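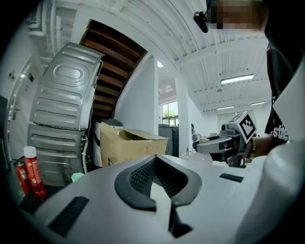

Fig. 4-1. A person at the work area.

Manuals | Parts | Registration | Contact

Support > Water Filters > Ellow Under-Sink > Section 4: First Use and Flushing

4. First Use and Flushing

This section covers the first flush of the Ellow under-sink filter after the bracket, the tubing and the filter faucet have been installed. If you have not finished Section 3, go back and do so now. The same steps apply when you replace a cartridge, except where noted.

You will need a towel, a flashlight, a pitcher that holds at least 32 ounces, and the cartridge wrench supplied in the parts bag. The wrench is part number 934.

CAUTION: Connect the filter to the cold water line only. Do not use it with water above 100°F. Hot water damages the cartridge seals and voids the warranty.

4.1 Checking for leaks

1. Close the filter faucet.
2. Open the cold water shutoff valve a quarter turn. Wait until the sound of running water stops.
3. Dry every fitting with the towel, then look at each one with the flashlight. Start at the shutoff valve and work toward the faucet.
4. If a fitting is wet, close the valve, open the faucet to release the pressure, and push the tubing in until it stops. Repeat from step 1.
5. Open the shutoff valve fully and check the fittings again.

Note: The blue tubing carries unfiltered water to the housing. The white tubing carries filtered water to the faucet. If the two are reversed, the flow will be very slow and the indicator on the housing will stay red.

4.2 Flushing the cartridge

1. Take dishes and drain baskets out of the sink.
2. Open the filter faucet all the way. Air will sputter out first — keep your hands and sleeves clear of the spout.
3. Let the water run for 40 minutes. For a replacement cartridge, 10 minutes is enough.
4. Close the faucet and wait five minutes.
5. Fill the pitcher and hold it up to a light. If the water is gray, empty it and run the faucet for another five minutes.
6. Pour out the first full pitcher. Do not drink it or give it to pets.

Note: Tiny air bubbles can make the water look milky for several days. This clears in the glass and is harmless. 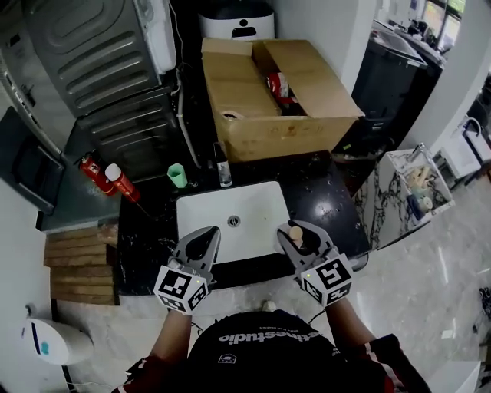 Carbon dust from a new cartridge is fine and black, and most of it goes down the drain during the first flush. What stays behind is easiest to find on a light surface. In a glossy white basin with a round metal drain, like the one in Fig. 4-2, even small specks on the floor of the sink stand out. A black speckled countertop hides them, so wipe the counter as well whether or not it looks clean. Use a damp cloth and plain dish soap. Do not use scouring powder on the filter faucet, as it scratches the finish.

4.3 Setting the reminder

1. Press and hold the button on the housing until the light blinks twice.
2. Release the button. The light turns green and the six-month count begins.
3. Write the month on the label inside the cabinet door, for example "January."

CAUTION: Do not reset the reminder without changing the cartridge. A used cartridge can release trapped sediment back into the water.

If the flow drops before the six months are up, see Section 6. Homes on well water may need the Traltley prefilter, sold separately.

Section 4 revised by Sigita Jõgi, Technical Publications.

Related pages
Section 3: Mounting the Bracket and Faucet
Section 5: Changing the Cartridge
Section 6: Slow Flow and Noise
Traltley Prefilter: Quick Start
Zorgate Shutoff Valve: Parts List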